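港の資料室で聞いた、救助小屋の話

スカークソープ(Skirkthorpe)に行ってきました。地図で見ると海岸線がちょっとへこんでいるだけの小さな港町なんですが、私はもう何年も前からここの資料室に行きたくて行きたくて。お目当ては、まだ灯台も無線もあてにならなかった時代の、水難救助の記録です。

話を聞かせてくれたのは、資料室で長く記録の整理をしている元航海士の方。名前は出さないでほしいとのことなので、ここでは「室長さん」と呼ばせてもらいます(本人は「室長なんて肩書きはないよ」と笑っていましたが)。

まず聞いたのは、いちばん古い記録のこと。

「1610年の帳面があるんです。といっても救助の記録というより、流れ着いた荷の取り分でもめた記録ですね。樽がいくつ、帆布がどれだけ。人のことは最後に一行だけ、乗っていた者は教会に運んだ、と。生きていたのかどうかも書いていない」

いきなり重い話で、こちらはメモを取る手が止まりました。でも室長さんは慣れたもので、お茶をつぎ足しながら続けます。

「当時は浜に上がったものは浜の人間のもの、という感覚が強かった。船を助けに出るという発想が町の仕組みになるのは、ずっと後です」

その仕組みができたきっかけが、ボーデント号(Bodent)の座礁だそうです。11月の夜、石炭を積んだ帆船が港の入口の砂州に乗り上げた。岸から声が届くほどの近さなのに、波が高くて舟が出せない。町の人は朝まで浜で火を焚き続けたといいます。

「助かったのは3人です。この3人が春まで町に残って、砂州の見える場所に小屋を建てるのを手伝った。うちの町では、それが救助小屋の始まりということになっています」

ことになっている、というのは?

「証拠が薄いんですよ(笑)。小屋の勘定書は残っているけれど、大工の名前しかない。でも私は信じてます。信じたほうが楽しいでしょう」

こういうところ、すごく好きです。

小屋には当番が置かれました。冬のあいだは毎晩、交代で浜を歩く。手当は出たんですかと聞いたら、出たけれど安かった、という答え。しかも油代は自分持ちの時期があったそうで、当番日誌には油の値段への文句がやたらと出てきます。私も見せてもらいましたが、天気、風向き、油が高い、天気、風向き、油が高い。気持ちはわかる!

救助の道具では、やっぱり綱の話で盛り上がりました。岸から沈みかけた船へ細い綱を飛ばして、それをたぐって太い綱を渡し、人をひとりずつ吊って運ぶ。

「細い綱がからまったら終わりです。だから箱の中に、杭にかけながらジグザグに納めておく。雑にやると先輩にほどかれて、最初からやり直し。私も若いころ、保存会の実演で手伝いましたけど、ひと箱で午前がつぶれました」

私もやらせてもらったんですが、二段目でもうだめでした。指が太い細いの問題ではなく、途中で話しかけられると順番を忘れるんです(話しかけていたのは室長さんです)。

チョバヌ号(Ciobanu)の記録も面白かった。黒海のほうから来たらしい穀物船で、乗組員と町の人の言葉がまったく通じない。当番日誌には「身ぶりにて綱を結ばせる」とだけあります。

「吹雪で、岸から船まで900フィート。身ぶりなんか見えるはずがないと私は思うんですよ。でも全員あがっている。じゃあどうやったのか。そこが書いてない。当番の人は、寒くて早く寝たかったんでしょう」

室長さんの推理では、船のほうにも綱の扱いを知っている人がいたんじゃないか、とのこと。船乗りなら結び方は手が覚えている。たしかに、言葉より早いかもしれません。

けがの手当ての話も聞きました。救助された人は手のひらの傷が多かったそうです。濡れた綱を握ったまま引かれるので、皮がむける。小屋の棚には包帯と蒸留酒、それから針と糸が置いてあって、糸は帆の繕いと兼用だったとか。想像しただけで手がむずむずします。

「日誌に一度だけ、船長の額を縫ったとあります。縫ったのは帆職人。仕上がりは上々、と自分で書いている」

自分で書いているんですか。

「自分で書いている(笑)」

小屋は、クリヌソン(Clinuson)という造船所が動力つきの救助艇を納めたあと、少しずつ使われなくなりました。最後の当番を務めた人は70歳だったそうです。艇が来てからも毎晩浜を歩くのをやめず、日誌もつけ続けた。後半はほとんど鳥の話になっているそうで、次はそこだけ読みに行こうと思っています。

帰りぎわ、いま海の救助に足りないものは何ですかと聞いてみました。室長さんはしばらく考えて、「冬の浜を歩く人かな」。それから、綱の箱のふたを閉めるのを手伝わされました。

聞き取りは10/20/20、資料室の二階にて。 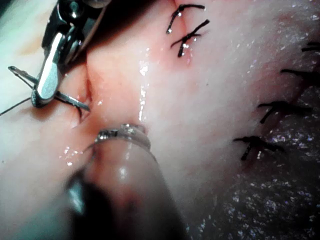
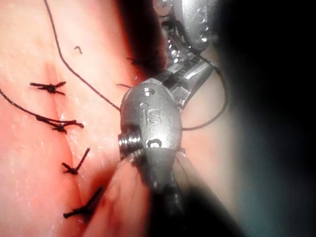 縫合の針と持針器(1枚目)、切開線に並んだ黒い糸の結び目(2枚目)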